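Trevelen House – Shared Workshop and Meeting Rooms
Walk-Through Checklist with Comments
Lekness Street entrance, ground floor and basement
2026-07-23

1. Front door closes and latches without help. PASS
Comment: Closes with help from the shoulder. I have marked it a pass for the second time running and I expect to regret it.

2. Exit signs lit. PASS
Comment: All lit, including the one by the coat rack that points at the coat rack. The arrow needs turning around. It is one screw.

3. Exit routes clear. FAIL
Comment: The back hallway has a rolled carpet in it, standing on end like a guest waiting to be introduced. It was there in February. Move it or lay it.

4. Fire extinguishers in place, gauge in the green, tag current. PASS, one note
Comment: Tags are fine. The basement extinguisher is on its hook but a bicycle is on the extinguisher.

5. Furniture steady, tops sound, legs tight. PASS
Comment: Big tables are good. The folding ones in Room 7 should be checked by someone who enjoys pinched fingers. Two have lost their locking clips and are relying on goodwill. 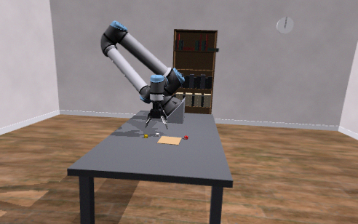 Inspected and written up by Treasa Hanrahan
Copy to Darragh Daly, building manager

6. Floors free of trip hazards. FAIL
Comment: The rubber mat inside the front door has curled at one corner. Tape was applied. The tape has curled too.

7. Stair treads and handrail. PASS
Comment: Handrail on the basement stairs was loose last time and is now very firm indeed. Whoever did this used long screws and I salute them. Third tread still squeaks, but a squeak is not a safety item, as Darragh has told me more than once.

8. Electrical panel accessible, breakers labeled. FAIL
Comment: Accessible, yes. The labels read "lights," "other lights," "Flanagan" and "do not." Flanagan left the building years ago and his breaker is still on. Please trace it before the next visit.

9. Extension cords not used as permanent wiring. FAIL
Comment: The kitchen refrigerator has been on the same orange cord for so long that it has been painted over along with the baseboard.

10. Hot water at the sinks. PASS
Comment: Kitchen tap runs hot. The washroom tap has two settings, neither of them on the handle. The Vavier heater was serviced this spring and the sticker says so – sticker initialed, for once.

11. First aid kit stocked. PASS, one note
Comment: There are 65 adhesive bandages and no scissors. The eye wash is in date. The burn gel is not, so replace it.

12. Emergency contact sheet posted. FAIL
Comment: Posted, but extension 312 rings in a closet. I let it ring. Then I went and answered it.

Open items go to Darragh, who has 8 working days. Carpet first, please.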